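3.2 木纹方向与门扇识别

既有研究多把室内门的可辨认性归因于颜色对比,对表面纹理的作用讨论较少。Odoi 与 Hviid 在 Woltham 养老住宅的访谈中注意到,低视力住户描述自家房门时,常提到线脚和木纹,很少提到漆色。本节据此考察门扇表面的两类线索:一是木纹的走向与结疤,二是镶板边缘的明暗变化。

问卷共发放 368 份,回收有效答卷 320 份。受访者均在现住处居住满一年,其中 28 人另外参加了入户访谈。问卷中的门型分为平板门、镶板门和半玻门,材料名称沿用 Nelora 目录的叫法,以免受访者对“实木”“贴面”理解不一。访谈由 Dzifa Odoi 主持,Bent Hviid 负责编码,意见不同之处由两人复核后商定。 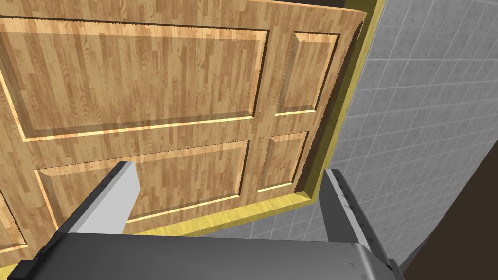
图 2 浅蜂蜜褐色木纹镶板门,近距离倾斜视角(计算机渲染)

受访者对门的记忆与居住年限关系不大,与每天经过该门的次数关系较大。卧室门和卫生间门被描述得最细,储藏室门往往只有一句“那扇小门”。谈到镶板门时,不少人先说分格,再说颜色。分格的轮廓主要靠线脚显现,如图 2 中,镶板的斜面线脚在下缘和侧缘带有浅黄色高光,与褐色的竖向木纹区分开来。平板门没有这一层明暗,受访者转而依靠把手、门框或门上的挂件来辨认。有三位住户在访谈中提到,换成平板门后,夜里起身时曾走错房间。

木纹本身的作用较难单独估计。结疤明显的门更容易被记住,但也有人嫌其杂乱,尤其是走廊较窄、几扇门相邻的户型。Jimell 小区的住户在翻修时统一更换了门扇,各户内门的纹样接近,受访者反映辨认时要多看一眼。Þrastardóttir 住宅群保留了原有的旧门,各门宽窄和分格不一,类似的反映没有出现。两处住户的年龄构成不同,这一差别不宜直接归于门型。

照明条件也需一并考虑。入户访谈安排在九月,多在下午四时以后进行,走廊一般已开灯。顶灯位于门的正上方时,横向线脚下方的阴影较重;壁灯从侧面照来时,竖向线脚更清楚。问卷没有询问灯具位置,相关记录只来自访谈,下一节的回归分析未纳入此项。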